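Ticket 3451
Subject: Coating flaking inside gray metal bin
Opened by: Zulmira Magalhães
Site: Durkby
Priority: low

The gray bin on the light wood table is losing its coating along the back wall. I first found flakes in with the small parts in August and wiped it out twice, but more came off. The Skirketti order goes through this bin, and those parts have to be clean. Please advise whether to recoat or replace.

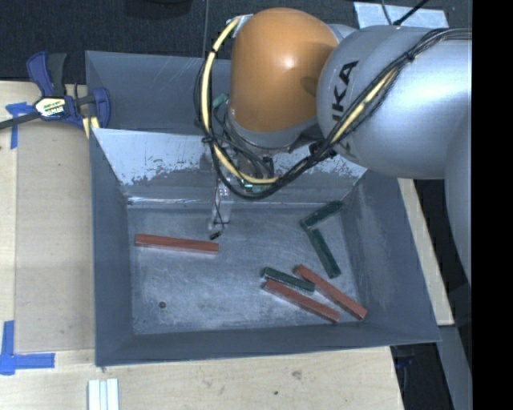

Durkby, Thu 12 September

Worn patches are near the top of the back wall, over the darker band. The floor seam is shiny. Supplier (Viteck) asked which cleaner we use. It's the Tudose degreaser, left on for 11 minutes, then rinsed. They say 2 minutes is the limit on painted metal.

Done so far: changed the cleaning card to 2 minutes and asked for a price on a new bin. Recoating is quoted at 70 dollars, pickup included.

Still open: does the old coating have to be stripped first? Viteck to confirm.

Status: waiting on supplier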